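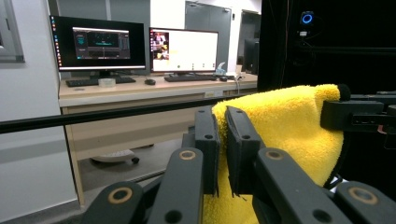
Slide 1 – Title
Microfiber shedding in commercial laundry: what the Orkum trial measured. Thank Nandini Kandasamy for the filter data. Questions at the end, please.

Slide 2 – Terms
Microfiber the product is split polyester and polyamide yarn. Microfiber the pollutant is any loose fiber under 5 mm, cotton included. Keep the two apart for the whole talk. I will say "fragments" for the second.

Slide 3 – Setup
One front-loading washer, 24 cycles, same detergent dose, same program. Load was cleaning cloths and towels, all new stock from Drultby. Drain water passed through 3 filters in series, coarse to fine. Filters dried overnight and weighed in the morning. Kartini Latuheru did the weighing and has the raw sheets.

Slide 4 – Results by cycle
Point at the left end of the curve. The first wash sheds the most. Mass drops quickly, then flattens. Mention that the flat part does not reach zero.
Fragment count on the fine filter, first cycle: 3635. Counted under a microscope, one filter only, so do not compare it with the mass figures.

Slide 5 – Load size
Half loads shed more per pound of textile than full loads. Likely cause is the higher ratio of water to fabric. We did not test agitation separately – say so before someone asks.

Slide 6 – Dryer
Not part of the trial. Lint screens catch long fibers well and short ones badly. Skip this slide if we are past 20 minutes.

Slide 7 – Practical settings
Full loads. Shorter program where soil level allows. Cooler water. Wash cloths apart from heavy items such as denim. Empty the drain filter into the trash and do not rinse it in the sink.

Slide 8 – Open items
Effect of fabric softener. Older stock. Second machine at the Ersoy site, planned for February – Ertuğrul Yazıcı is arranging access.
Leave this slide up during questions.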